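**Comparing two grippers for mixed-bin picking: project report, group 5**
12/11/2025

When we picked this topic back in October we thought the arm would be the hard part, and I have to admit we spent our first week happily reading arm manuals and hardly looking at the grippers at all. The arm was fine! It was the fingers at the end of it that kept us in the lab until dinner.

We compared two grippers, both lent to us by the Grostport teaching lab. The Andusska is a parallel-jaw model with narrow metal fingers, and the Bondarchuk is a suction cup on a short spring (we all grew rather fond of it, for its little hiss if nothing else). Both were run with the same controller, the same picking program and the same approach speed, so that whatever differences we saw would come from the gripper.

### What we did

We made 182 pick attempts, split evenly, so 91 for each gripper. A pick counted as a success if the object was lifted clear of the bin and held for 5 seconds. We shuffled the objects by hand after every 8 attempts, which is less often than we would have liked, but shuffling means stopping the arm and walking through the whole safety routine again.

### What we found

The Bondarchuk missed 28 times and the Andusska only 19, which surprised us, as we had all bet on suction. It was lovely on boxes and anything else with a flat face, and close to hopeless on cloth, where it just couldn't seal. 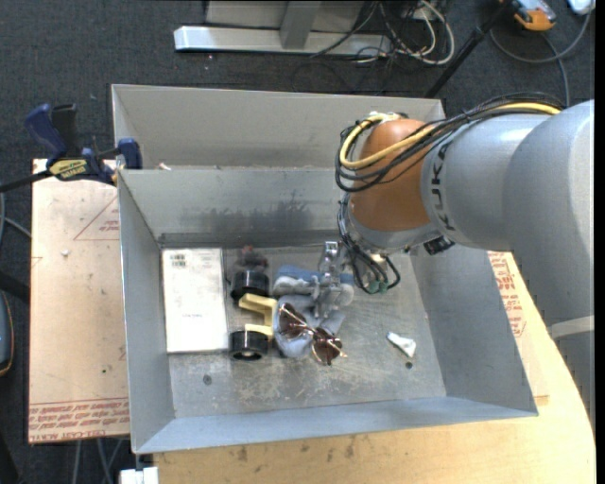 The Andusska had its own troubles, mostly with flat things lying against the floor of the bin, where the fingertips would touch metal before they could close around anything. Lowering the approach height helped a bit, but then the force limit tripped more often, and we went back and forth on that setting for longer than I'd like to admit. We ended up leaving it at the value the lab gave us.

### Still open

We'd love to try softer fingertips. The Maturwood workshop has offered to cut us a set of rubber pads, and if they arrive before the term ends we will repeat the Andusska runs and add the results as an appendix.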